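3.2 What people said about their tables

We had planned to talk with each household in Hurkstead for half an hour, and nearly always stayed longer, as people are fond of their kitchen tables and glad to be asked. Of the 119 households we wrote to in May, 100 wrote back, and 50 let us come and sit down with them. Many spoke first of the grain – how it bends, where the eye goes during a slow breakfast – and only later of size or price (Figure 3).

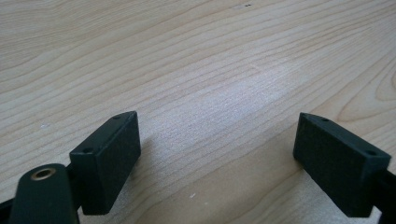
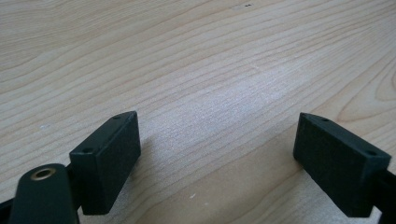 Figure 3. Pale wooden tabletops with long, wavy grain and a patch of reflected light.

Home & Habit 3 (2021), p. 119

Grabowska found much the same warmth in her earlier study of Velent, though her families talked more about who sat where. Ours did too, once the coffee was poured. One retired baker told Bogdan Górecki that she could follow a single line of the grain through a whole phone call with her sister, and she was a little shy about saying so. We have kept such remarks whole wherever we could, and the next section turns to how the tables were cleaned and mended.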